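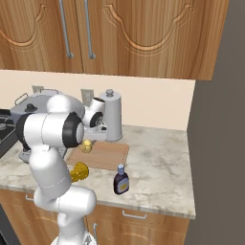
Dá para pedalar a serra inteira sem nunca ter feito uma prova na vida?

Dá, desde que se comece a treinar em julho e se aceite subir devagar. Foi o que fez Gumaro Bañuelos, que até o ano passado só usava a bicicleta para ir à padaria e agora está inscrito na Volta de Brirkmont, a pedalada solidária que arrecada dinheiro para os leitos de cuidados paliativos infantis do hospital Drestosano.

E que pedalada! São dois dias de estrada, três serras e uma chegada com banda de música na praça (quem já foi jura que se ouve o trombone lá da última curva). Gumaro entrou por causa da sobrinha, internada duas vezes no Drestosano, e abriu a página de doações achando que a família daria uma força e pronto. Quando conversamos, ela marcava R$ 3.535, quase tudo em contribuições pequenas, de colegas de trabalho, vizinhos e até do dono da oficina que trocou a corrente dele.

“Eu fico atualizando a tela no intervalo do almoço”, conta, rindo. “Cada nome que aparece me empurra mais um pouco na subida.”

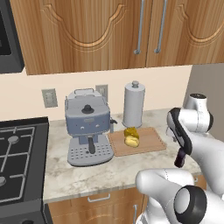
Como participar

A largada é em outubro de 2018, e ainda há vagas para ciclistas e para o pessoal de apoio, que distribui água e fruta nos postos. Quem preferir ficar em casa pode doar qualquer valor na página da Volta, escolhendo um ciclista ou a equipe toda. Gumaro pedala pela equipe Samir, de camisa laranja, e avisa que aceita buzinadas de incentivo durante todo o percurso.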